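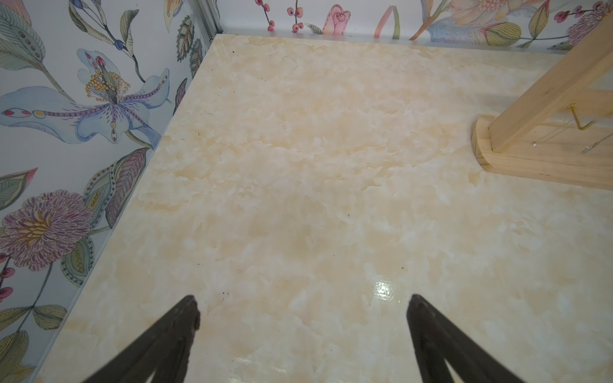

Wrist view in the panel room: shiny marble-pattern floor, flower wallpaper, and the wooden stand with its hook and beaded string.

Mirnico: wrist-camera clips for hooking and hanging

Hi, and thanks for stopping by! Mirnico is the dataset I put together while working on Ayala, my method for getting a policy to tell real objects apart from busy backgrounds. If you only want the training code, go to the Ayala repo. The clips and the labels live in this one.

What's in it

There are 1580 episodes, all shot from the wrist, split across 7 room setups. Each episode is a folder with the video, the gripper state and a plain text note. I held out 400 episodes for testing (please don't train on them, I know it's tempting).

Why the loud wallpaper

My first policy, trained on plain gray walls, fell apart as soon as there was a pattern anywhere. So I went the other way and picked flowers, leaves and berries on purpose, plus a floor glossy enough to throw a bright glare spot right between the fingers. Thin things are the nasty part. A wire hook or a clear string with see-through beads doesn't give the camera much to hold on to, and the printed stems on the wall are a lot easier to see!

What I found

Ayala trains on pairs of crops that share an object but not a background. With 5 seeds per setup, it beat my baseline in every room except Bristis, the one with the striped floor, where the two came out even. I still don't know why. Depth guesses near glare are also bad for both methods, so treat those labels with care.

Known problems

The floor has specks of dirt on it and I left them in. Some notes say "post" and some say "stand" for the same thing, sorry, I'll fix that in the February update. The fingers show up at the bottom of the view, so mask them if your model gets too fond of them.

License and contact

Free for research use. Please cite the Wonatden lab page if you publish with it, and open an issue if a folder won't unzip.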